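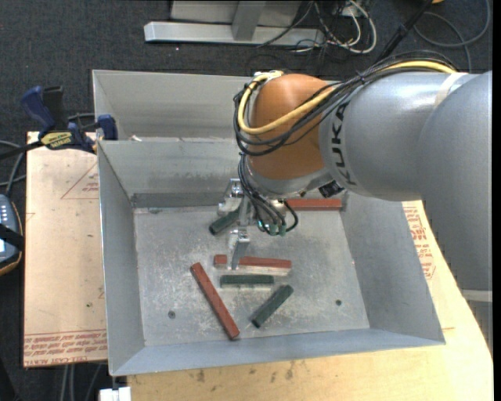 Setting the collision margin for bin picking

Before you start the planner, open the Gukari config and find the bin model. The walls are sloped, so do not use a simple box. Load the mesh and set the margin to 40 mm for the arm links, but only 4 mm for the finger.

1. Set the planner timeout to 740 ms.
2. Run the planner in dry mode and look at the path of the wrist. The cables need their own cylinder in the model.
3. If the planner finds no path, turn the grasp by 86 degrees and try again.

Bohdana Tkachenko keeps the mesh files. Please ask her for the May version, the older one has wrong wall angles.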